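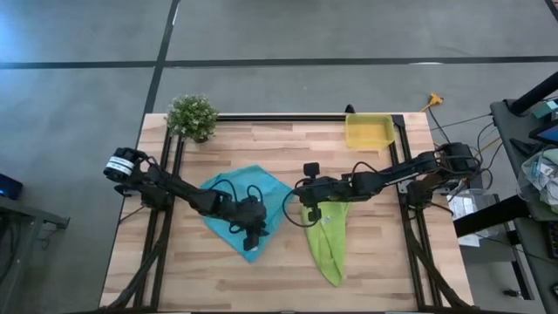

A cloth is never really flat, Mireille Farah wrote in her comments on our first draft, and if you treat the creases as noise you will throw away the best part of the problem. We have come to agree with her completely. The earlier draft sorted cloths by size and color alone, and it missed what makes small household textiles such a pleasure to study: the same square can lie on a table in an endless number of ways, and each one calls for a different first fold.

We therefore describe every starting layout by two things, its outline and its creases. The teal-blue cloth in Figure 2 (first panel) is close to a diamond, with soft creases and one corner toward the front of the table. The lime-green one beside it is long and narrow, tapering to a rounded point. In the Rollotitz scheme, which we borrow with small changes, the first is an "open" layout and the second a "gathered" one. Open layouts can be folded at once. Gathered ones have to be spread first, and it is in the spreading — a tug at one corner, then at another — that people differ most from each other. We found these differences fascinating, and they get 9 of the 40 codes in our list.
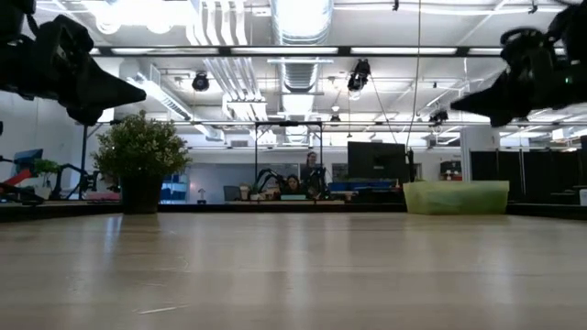
Clear space matters more to folding than we expected when we began. Esquivel treats the work surface as a fixed background, but a cloth needs room to open out, and whatever else lives on the table sets the limits. Our layout notes record such objects by position. In the second panel of Figure 2, the potted plant stands at the far edge on the left and the translucent green bin on the right, with bare tabletop between them. We call that stretch the folding zone. Its width goes into the notes along with the outline code, so that a poor fold in a cramped zone is not scored as if it had been made on an open table. The full code list is given in Appendix 2.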